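We use cookies to remember your settings. OK / Read more

Filed under: Help > Sock knitting for beginners

Sock Club FAQ

Do I need to know how to knit already?
If you can cast on, knit and purl, come along! We meet Friday evenings in the room over the Zirker yarn shop, and plenty of us had never turned a heel before our first pair.

How much yarn does a pair take?
One 100 g skein covers most adult feet. Big feet or tall cuffs may want a second - buy both from the same dye lot if you can.
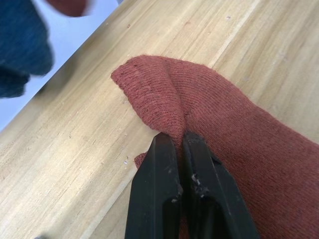
Which toe should I start with?
A wedge toe, every time. You decrease at both sides until the stitches are few enough to graft, and grafting is so much fun once it clicks (Kidus Chala will happily show you, twice if need be).

My second sock came out bigger. Help!
It happens to all of us. Your hands relaxed - lovely for you, less so for the sock. Count your rows on the first one and write the number down.

Can I wash them in a machine?
Check the label. Superwash wool is fine on a cool cycle, anything else gets a gentle hand wash and dries flat.

Recent posts
Picking needles for small hands
Essam Benmoussa on darning a heel
What to do with leftover sock yarn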